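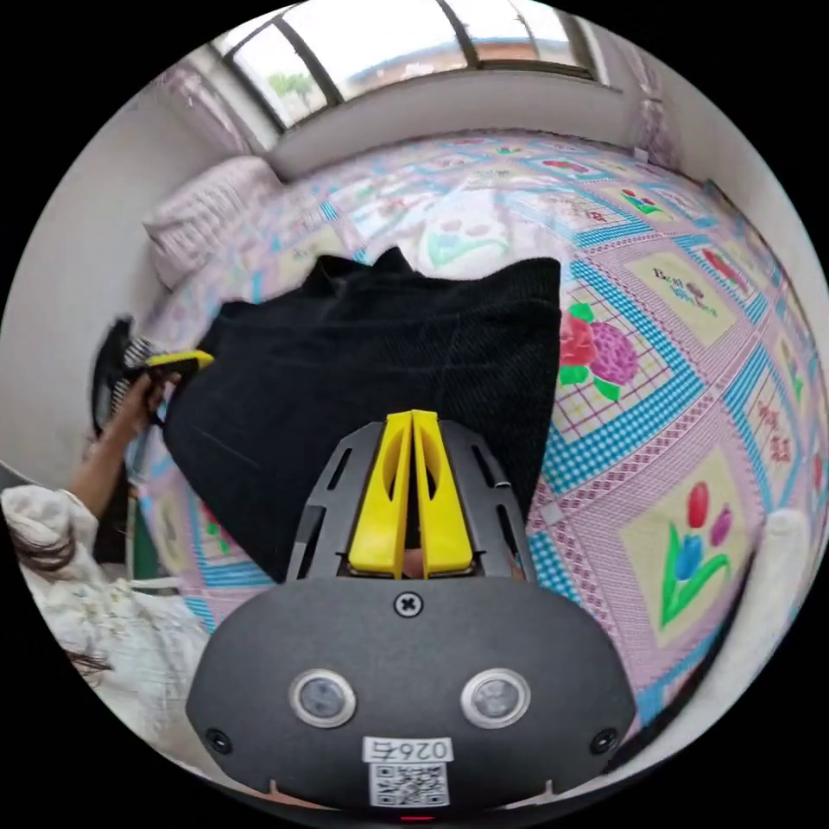 Yellow fingers at the hem of a black garment, on the busiest bedspread in our whole set.

Hello again from the software corner! Last time I promised you an update on the segment tool, and then I spent most of June fixing the thing I was going to brag about, so the update is a bit different from the one I had planned.

Quick catch-up if you're new. Our folding policy learns from people doing laundry chores with a pair of hand-held grippers, and before any of that reaches training it goes through Cotum, which is our little pile of scripts for lining up the left and right streams, working out where each gripper is, and chopping long recordings into segments (reach, grasp, lift, lay down, that kind of thing). Cotum is mostly mine, which means the bugs are mostly mine too.

The bug this time was in the grasp detector. I had it calling a grasp whenever the finger gap dropped below a fixed number and stayed there for 13 samples in a row. Lovely on towels! Terrible on black sweaters. People tend to move in with the fingers already nearly closed and nudge the hem a bit before they take it, and Cotum cheerfully labeled all that nudging as holding. Then the policy learned to nudge, and lift, and come up with nothing. Maëlle MacDonald watched it do that in replay for a whole morning and sent me one message, which was just the word "why" with a lot of y's.

So now the detector looks at two things together: the gap, and whether the cloth near the fingertips moves along with them. The second part comes out of the cloth mask, and that brought its own headache. Dark ribbed knit has very little for a tracker to hang on to, while a bedspread full of tulips and checkered borders has almost too much, and the first version kept grabbing onto the flowers and telling me the sweater was perfectly still. Chiyo Takeda suggested throwing out every point that sits outside the mask, plus a thin strip inside its border, before working out any motion. It took me an afternoon to write and I'm a little annoyed I didn't think of it.

I re-ran all 1,888 segments overnight. Then Reynaldo Maglaya and I pulled 200 of them and labeled the grasp start by hand, separately, with the tea going cold. Cotum and Reynaldo disagreed on 13. Cotum and I disagreed on more than that, and I have been told this is a me problem — fair enough.

The patterned backgrounds are staying in, by the way. Inès Royer asked whether we should filter them until the mask is better, and I'd much rather fix the mask.

If you're on the old branch, please pull before you export anything, and delete your cached masks first or you'll get the old border back. Next up is the two-handed case, where one gripper holds and the other one smooths. I have a draft, it's slow, and Océane Boychuk has already found a way to crash it.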